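Leave the Good Tablecloth On

6 May 2022

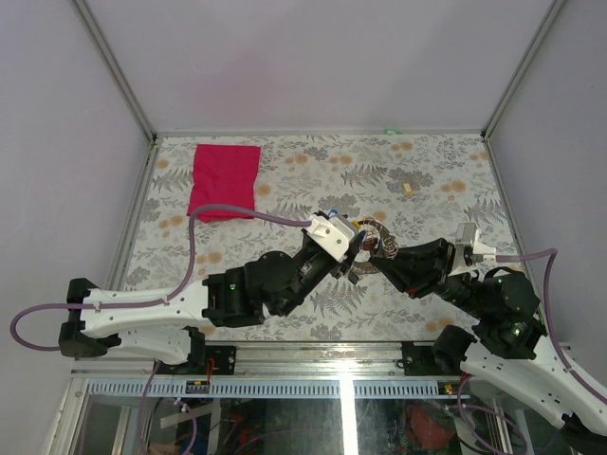 I grew up in a house where the good tablecloth lived in a drawer. It came out for holidays and for one aunt who would have been hurt by a bare table, and the rest of the year it stayed folded in tissue paper with a bar of soap on top. I'm 14 years into having a house of my own now, and I would like to argue, loudly and with a mouthful of toast, that the good tablecloth should be on the table tonight. And tomorrow. And under the science homework.

I changed my mind in April, on a trip to Dekthorpe. There's a lunch place by the old mill that puts printed cotton on every table, big leafy patterns, no two the same, and they do it on a slow weekday at eleven in the morning when the only customers want soup. The cloths had clearly been washed a hundred times. Some had darns! I sat there running my thumb over a mended corner and thought about my own drawer at home, and I felt a little silly.

Cloth changes a meal. Plates land softly. The forks don't clatter, people lower their voices a bit, and everybody stays in their chair longer (my kids included, and they are not sitters). A bare table is a fine thing to work at, but it always seems to be asking you to wipe it and move along. Put a cloth on it and a can of beans on rice feels like somebody planned it.

I know the objection, and it's laundry. I take it seriously, as the person who does ours. But we wash a cloth once a week, or twice if there's been beet salad, and it goes in with the towels and takes up less room than one pair of jeans. I don't iron it. I pull it straight while it's damp, hang it over the stair rail, and whatever wrinkles are left get covered up by dinner.

The other objection is stains, and here a busy print is your best friend. Plain white linen shows everything and makes the whole family nervous. Leaves, flowers and dots will swallow a splash of gravy and ask for more. I bought three printed cloths at the flea market in Ultodville, all secondhand, all soft already, and I love them more than anything I've ever bought new. One has a tea ring near the hem that was there when I got it. I like wondering who made it.

As for the heirloom in the drawer, mine came from my grandmother, with a Zurolo label stitched on the underside. I was afraid of ruining it. Then I unfolded it and found that the creases had gone yellow and one had started to split, all by itself, in the dark. It had been kept safe for decades and it was wearing out anyway. I patched the split with a scrap of pillowcase and we had pancakes on it the next morning, with syrup, and I was so happy I took my time clearing up.

So go look in your drawer. Try it for a week, with the ordinary plates and the chipped mugs. If you hate it, fine, fold it back up, but do fold it along different lines this time.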